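Galteta Picnic Cup - Navy

£4 each, or £25 for a set of nine
In stock at our Stornwood shop

I've been selling camping and picnic bits for years now, and the thing people come back for most often is a plain cup. I took these on in December after Lizelle Zulu left a bag of them on my counter and told me to try one for a week. I tried it for a fortnight and then ordered two boxes!

It's a simple straight cup with no handle, so it packs into a rucksack pocket or the corner of a cool box without catching on everything. I keep one by the kettle at home as well (my good mugs are always in the sink). It holds a proper amount of tea, and it doesn't rattle about in the van the way my old enamel ones did.

What I like

The lip is thin and rounded, so it's nice to drink from, and the dark colour hides tea stains far better than the cream ones I used to stock. Huiling Yan bought nine for her allotment shed and came back for more - they'd all wandered off to other people's sheds.

What I'm less keen on

No lid, and I do get asked. It's also easy to lose in a dark tent, so put it somewhere sensible before you turn the torch off.

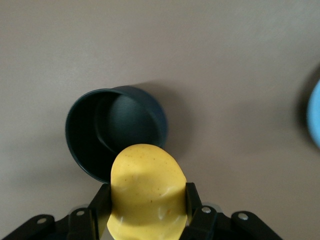 Washing and delivery

Warm soapy water and a soft sponge. Please don't put it in the microwave or near the stove. Postage is £2 however many you order, or you can collect from the shop for nothing. If you change your mind, send it back unused within 25 days and I'll refund you.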